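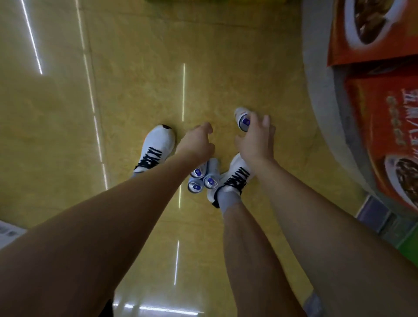 Second week helping at the shop and I still can't face the round stand without a cup of tea first. Quick post, dinner's on.

So. Drinks. The delivery came while I was eating a sandwich and of course everything needed doing at once. Pricing, the window, the floor, the noodles that had been put with the soap (not me). I got the drinks because I was nearest.

My way of doing it, for what it's worth, is cans down on the floor first. Stood up, close together, by my feet. Homa thinks this is mad and that I'll kick them over. I have kicked them over, once, in March, different shop. But if they're down there I can see the tops and I know which ones are the same before I start shoving them on a shelf. Bending from a box every time does my back in. Squatting is fine. Squatting I can do all day, or at least till lunch.

The shiny yellow tiles are a nightmare, by the way. Every light in the ceiling comes back up at you. Lovely to mop, horrible to look at for an hour. By the stand it's the light wooden floor and my eyes get a rest.

Right, the stand itself. It's round, with tiers, grey wood look on the shelves and a lighter brown middle going up like a tree trunk. Whoever bought it had never had to fill it. Cans are round, fine, but rows aren't, and a row that starts off straight ends up pointing at the wall. I've stopped trying to make lines at the back. Front edge neat, rest can do what it likes.
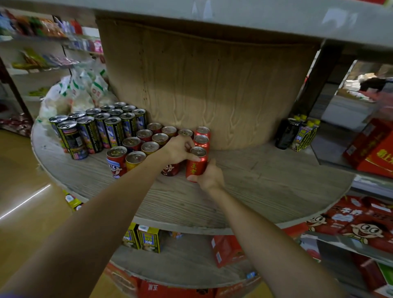 Gemma Furnival
Shop helper and part-time blogger

The red 王老吉 cans are the ones I like doing. It's a herbal tea, sweet, a bit like liquorice water to me, Loïc says I have no palate. Two hands for those, one on top and one under, becuase they go at the front and if you catch the one next door the whole lot shuffles. Tall slim ones to the left. Short ones to the right of them, red and gold and brown all in together. I did have a go at sorting those by colour. Looked like a school project. Put them back loose.

Things I would change if anyone asked:

The white plastic bags heaped against the middle. They slide. I pile them up, they slide.

The big red gift box with the cartoon boy faces. Great box, very cheerful, but it's on the side shelf right where my elbow wants to be.

Bottom row, the red packaged boxes. They look smart going round the base and I'm leaving them alone. Dusting them is another matter. Knees.

Also the dark brown bottle up next to the yellow-capped ones. Doesn't belong with anything. Moved it to 3 different places and it's back there now, looks fine, moving on.

Évan wants the snack wall redone next, all those levels, every colour going. I said after the weekend. Then he said what about just the pink bags, and I pretended the kettle was calling.

Anyway rice is boiling over. More soon, and yes I will answer the comments on the last one, I've seen them, sorry.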